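The comb cup, and other small victories

So I've been on a tidying kick since March, and I have to tell you about the least exciting project of the whole thing, which has somehow turned into my favorite. Combs! I own far too many combs. There was one in the bathroom drawer, one in my gym bag, one at the bottom of the laundry hamper (don't ask), and every single morning I'd be standing there with wet hair at 7:30 opening drawers like a burglar.

I tried the fancy route first. There's a shop in Flardale called Skenach that does nothing but storage, and I walked out with a drawer divider that had a slot for everything and fit no drawer in my house. Back it went. Then I remembered the little cups I already had in the cupboard and thought, well, why not just stand the comb up in one of those?

A small square cup is the way to go, I think. Round ones let the comb swing all over the place, and tall ones swallow it so you end up fishing around with two fingers. I like a cream color too, it goes with pretty much any bathroom and doesn't shout at you before coffee. Black comb, cream cup, done. 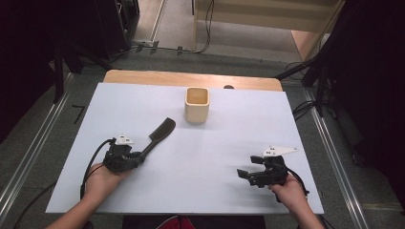 Vichien Wongsuwan wrote to me after my last post to say that a comb should always go in handle first, teeth up, so you don't scratch the cup or bend the teeth. I'd been doing it the other way around for years! But then a wide-toothed comb gets pretty top-heavy in a short cup, so I've started dropping a few clean pebbles in the bottom, and that keeps mine from tipping over when I bump the shelf.

The other thing I'd say is wash the cup when you wash the comb. Warm water, a drop of dish soap, an old toothbrush for between the teeth, then leave both on a towel overnight. I do it whenever I change the sheets, so I don't have to remember it separately.

Next up is the hair tie situation, which is much, much worse. I found one in the silverware tray last night. If you have a system that works with a dog who eats them, please leave it in the comments, I'm begging you.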